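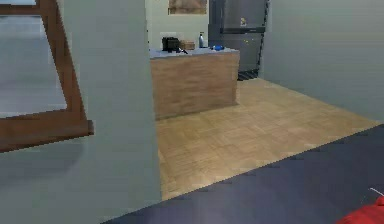
Tracey Bellamy told us the first thing she lost was the walking. Before, she did her hours on foot, up and down stairs with a trolley, and now she does them in a chair and her back is worse, not better. She said to put that in the report before anything about robots, so it's going in first.

From Trolley to Desk: What Changed for the Turnover Crew at Lundik
Group project, Work and Technology unit
Emrys Cadwaladr, Milagros Montoya, Villads Bisgaard

What we looked at

Lundik looks after 600 furnished rental flats. Between tenants someone has to go in, put everything back where it belongs, check for damage, reset. That was the turnover crew. Since September part of it is done with mobile robots, and part of the crew has moved to a desk room where they check the robot's plans in a simulated flat before they're run in a real one. The software is called Atport. We had three visits to the desk room plus interviews. We wanted to ride along on a real turnover as well but couldn't get permission in time.

Our question was pretty simple. What does the job consist of now, and who decided that?

How the desk work goes

A shift starts at 7 am. You log in, pick up a batch, and go through it run by run. Each run is one task in one room of the simulated flat. The rooms are kitchen, living area, bedrooms, with the sort of stuff tenants leave lying about. A bottle and other bits on the kitchen counter, a toy on a bed. The checker watches from the robot's height and says yes or no to each plan, or sends it back with a note.

The notes are where the old job shows up. Severino Zabala did turnovers for years before he moved over and his notes were the longest of anyone's we read. Example: the robot planned a straight line from the lounge carpet on to the kitchen parquet. Path was clear so the software was happy with it. He sent it back because "that's where wheels catch, where the floor changes, every trolley I ever had caught there". A checker hired from outside would of passed it, he reckons.

The daily target is 122 runs.

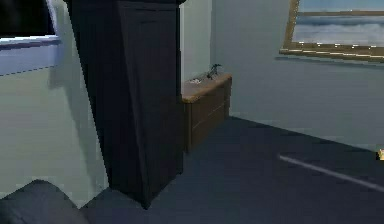

Everyone we talked to brought that number up without being asked. It was set by the team at Sepúlveda who supply the software, worked out from their own staff doing it, and their staff had never cleaned a flat. On our second visit a couple of people were behind by lunch and had stopped writing notes altogether, just clicking yes or no. Which defeats the purpose a bit. The supervisor knows this and told us she'd rather have the notes, but the number is what shows on the screen.

Other things people raised:

Tall furniture. You can't see past a big cabinet from where the robot stands, and the checker is expected to decide anyway. In a real flat you'd just take a step to the side.

Small things. In the simulation a lot of them are low on detail and you can't be sure if you're looking at rubbish or something a tenant would ring up about. Severino's rule is leave it where it is and flag it. Not written down anywhere.

Eyes. Breaks are five minutes every hour, same as for the trolley crew, never looked at again after the move.

Company. The crew used to work in pairs. Now it's headphones. Tracey said she went most of a week without a proper conversation at work.

What people liked

Wasn't all bad, and we want to be fair here. No lifting mattresses. Regular hours, no more being called out at night when a tenant leaves late. Same pay, though the travel allowance went as there's no travel, so for some that is a drop in practise. Two people said they liked being asked what they thought of a plan, they'd never been asked about anything before. One of the younger checkers has started a list of trouble spots by room and has been emailing it to Sepúlveda, who have used some of it in an update. Her name isn't on it.
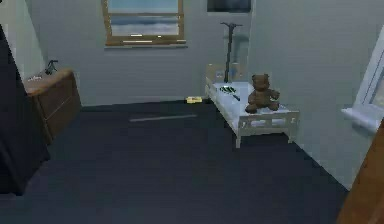 Bedrooms and the "leave it" problem

This got its own section as it took up most of our last interview session. When a kid's room comes up the checkers disagree more then anywhere else. Is a toy on the bed out of place, or is that exactly where it goes? The software has a home position for every object it knows. Tracey says a bear sits on the bed, end of story, you don't put it in a box. Severino says if it's a turnover the last family has gone and it goes to lost property. Both were right in different flats, depending on whether the toys came with the furnishings. Atport has no field for that. They type it in the comments.

We think this is the clearest case of knowledge that hasn't moved across with the job.

Recommendations

Count notes towards the daily target, or drop the target for kitchens and kids' rooms.
Let checkers do one real turnover a fortnight. Several asked for this.
Bring back pairs for the harder batches.
Look at breaks and chairs again.
Credit the people who write the trouble lists.

Limits

Small group, one site. We only spoke to crew who took the desk job, the ones who left we couldn't reach. Villads wanted to compare with the Troltesetti depot, where the crew kept the trolleys and the robots only do linen, but they hadn't answered by the time we had to hand this in. Interview notes are in the appendix, still to be tidied up.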